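Section 4: Setting Up the Sorting Table with Your Team

Welcome back, and thank you for getting this far! By now your Guvix arm should be bolted down and powered off, and the folks at your returns desk are probably wondering what it means for their day. At our own Tostville shop, three people used to handle 300 returned items a shift, every one picked up, turned over and put in a bin by hand. The same three people are still there, but they spend much more of the day deciding and much less of it reaching.

Before the arm sorts anything, one of your people has to teach it, and the best teacher is whoever has worked that desk the longest.

1. Lay a cloth over the table and smooth it out. A patterned one is fine (Guvix learns the background first).
2. Set out a few everyday items of different shapes, some soft, some hard, with space between them.
3. Press LEARN and wait for the 11-second scan to finish.
4. Name each item on the screen in the words your team uses. 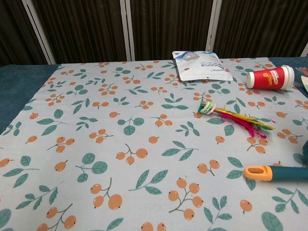 5. Move everything to new spots and scan again. Keep going until the match score reads 67 or higher, and please don't rush this part, even with a full cart waiting.

Note: Flat pouches and anything with feathers take more rounds than boxes do. Our Vidgate crew needed a whole afternoon for pet toys alone, coffee breaks included.

Caution: Keep hands off the table while the amber light is on. Round containers can roll, so let them go and pick them up after the light turns off.

6. Agree on who answers the "unsure" bin. Make it a proper, scheduled job with a chair (your backs will thank you!), and trade places every couple of hours.

The Hosoda controller saves up to 3,000 items. When it fills up, go to Section 7 before deleting any names.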